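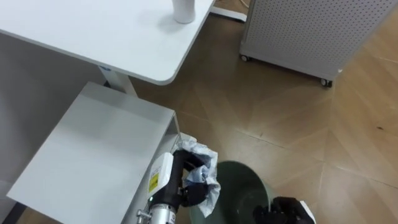
Lụa Đàm
Study Abroad Adviser, Bidunent College

Hello again from the exchange office! It's 11/18/20 as I write and my inbox is full of one question: is next year's exchange still on? Yes, as things stand, it is – we have 19 places across 8 partner schools, and applications are open now.

I went on exchange myself as a student (one cold, very happy year at Ravn) and I still mix up my left and right when I cross a street. So I'm biased, I know. But please do look at the list before you decide you can't go. Grorow has added classes taught in English, and Avano now takes second-year students, which a lot of you have been asking me for.

A few practical things. Your personal statement can be one page, and I'd much sooner read about the course you want to take than about your love of travel. You need one letter from a teacher who has had you in class. There's a $100 deposit, and you get all of it back if your host school calls the program off.

Check your passport tonight, too! It has to be good for the whole stay, and renewals are slow right now. If you're picked, we'll have our packing and housing talk in June, online or in person depending on how things look by then.

Drafts are welcome, even messy ones – send them over and I'll write back with notes.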